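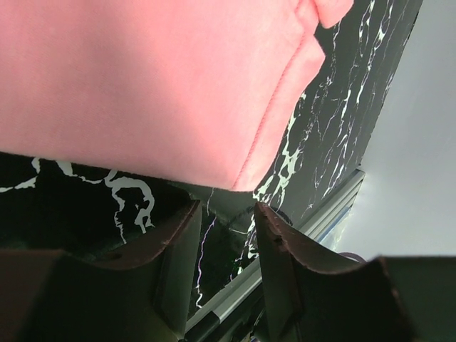 One reader of the Prelbridge beta notes wrote in to ask why the planner should trust a hem at all, when a strongly patterned tabletop gives the edge detector more lines than the cloth does. The reader asked for the edge scoring to be documented before release. It now is, and the scoring is the main change in the version announced today.

Products / Software / Docs / Support / Newsroom

Filed under: Release news, Manipulation software

BRIRNORHAM — Skalelura has released Prelbridge 2, the new version of its perception and planning software for robots that handle cloth. The release replaces the single edge map used in the first version with a layered one. Fabric boundaries, stitched hems and surface markings are stored separately, and the grasp planner draws only on the first two.

White veining on a black marble pattern can produce edges with higher contrast than the stitching on a plain pink garment. In the first version, such edges could enter the list of grasp candidates and had to be removed by a depth check later in the pipeline. Prelbridge 2 groups edges by color and texture on both sides of the line before any candidate is made. A vein has tabletop on both sides and is dropped at this stage.

Glare is handled by a separate mask. Bright patches on a polished surface are marked as unknown, and the planner may cross them but may not place a fingertip target inside one.
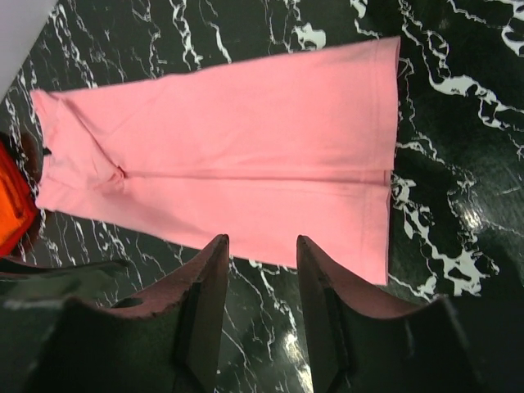 Control loop and timing

The controller runs at 50 Hz. Perception runs in its own process and posts an updated edge map every 100 ms. Between updates, the controller works from the last map and the measured arm position. If a map arrives late, the finger approach slows down and then holds.

Planning time for one grasp is limited to 54 ms. When the limit is reached, the planner returns its best candidate so far with a flag, and the calling program decides whether to accept it. Earlier builds returned an error in this case.

The planner also takes a folded stack as a distinct type of object. Where two layers do not line up along a long edge, the step between them is recorded, and the user can set whether a grasp should take the top layer or both. A second item on the table, such as the folded orange cloth beside the pink garment, is given its own region and treated as an obstacle until it is selected. 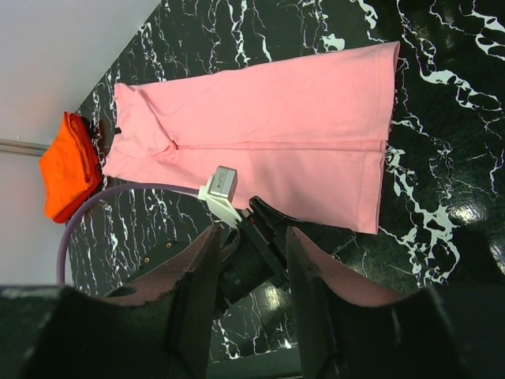 Photos: Skalelura

Logs and availability

Logs are written in the Mulcahy format, which stores each wrist camera image with the edge map and the chosen candidate. Rejected candidates are kept as well — with the rule that removed each one. Logs from the first version can be converted with the included command-line tool.

Prelbridge 2 is available to current license holders from the Skalelura download page. Settings files from the first version load without changes, except for the depth check threshold, which is ignored.

Newsroom contact | © Skalelura, Brirnorham | Back to top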